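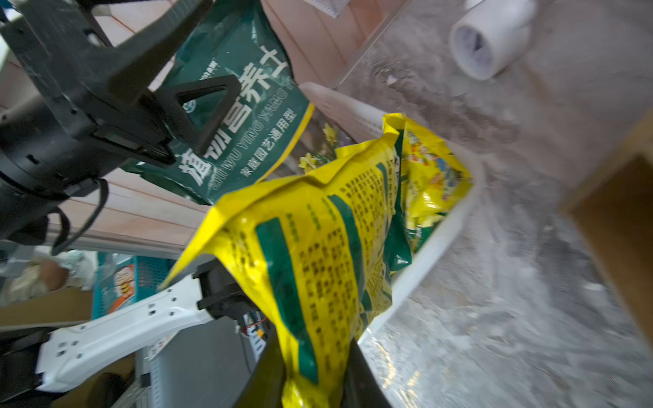

Photo: Morenike Effiong

17 shares | 2 comments

The potting soil at Rurnesstead comes in bags that are better dressed than most of the visitors. I went up for the June open day expecting greenhouses, tea and a man explaining drainage, and I got all of those, but where I spent my time was the supply room, looking at sacks.

Take the green one, a dark, shiny teal with big white Chinese characters and the pinyin ZHI WU YING YANG printed alongside. Jaxon Wong, who was leading our group and reads Chinese (I do not), told us it says plant nutrition soil, with a smaller line underneath that means it is the all-purpose kind for home gardening. There are little yellow flowers on it too, which I took as a promise.

The yellow bag with the dark green stripes is for people who like to read before they dig. It has columns and columns of tiny black print, and the plastic has been crumpled and folded so that you would need an iron to get to the end of a sentence. I asked Jaxon what it said. He tilted his head, got a few lines in and said we should probably move along to the seedlings. Behind it was another yellow one with cartoon graphics in orange, blue and green, cheerful enough for a cereal aisle.

At home I buy whatever is stacked by the register at Fevlow, in a bag the color of old oatmeal, so I may be easily impressed.

The tour itself ran long. We had 15 people at the start and fewer after the compost lecture, which Myrtle Baptiste gave standing up, with a pitchfork, in the full sun. She has strong feelings about peat. She also has strong feelings about people who water succulents on a schedule, and I looked at my shoes for that part. The potting bench session was better - you got a pot, a scoop and a cutting of something Myrtle called foolproof. Mine has since lost two leaves.

Refreshments were in the Akpan greenhouse, where it was warm enough that the butter had given up. The lemon cake was very good. The map was not, and had the restrooms in the pond.

Parking is in the lower field, and the path up is steeper than the flyer lets on. Entry was free, but the plant stall is by the exit and they know what they are doing. I left with a fern, a bag of grit and a trowel I already own.

The next open day hasn't been announced. Wear a hat, and if you get Myrtle's group, don't mention peat.

2 comments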